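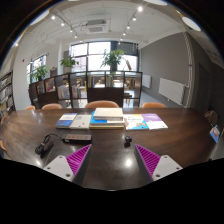 Consumer

A Flitora power board sold through hardware and discount shops is being recalled after tests found the sockets can overheat when several appliances are plugged in at once.

Importer Arkero said the recall covers 2000 boards sold since September. Customers who bought one are being told to switch it off at the wall, unplug it and take it back for a full refund. No receipt is needed.

The company said it had received four reports of boards becoming too hot to touch. No one was hurt, but a carpet was scorched in one home.

Arkero spokesman Salvador Baptista said the fault was in a metal strip behind the sockets, which was thinner than the design called for.

"We've stopped selling them and we're writing to everyone we have an address for," he said.

Electrician Lemlem Araya said heaters caused most of the trouble she saw with power boards at home.

"A heater should go straight into the wall," she said. "So should a kettle or a dryer. And don't plug one board into another – people do it behind the telly and forget."

She said boards should be kept off rugs and out from under bedding, and thrown out if the plastic had changed colour or a plug sat loosely.

Recalled boards can be returned to any shop that stocks the brand. Arkero said refunds would be paid within two weeks.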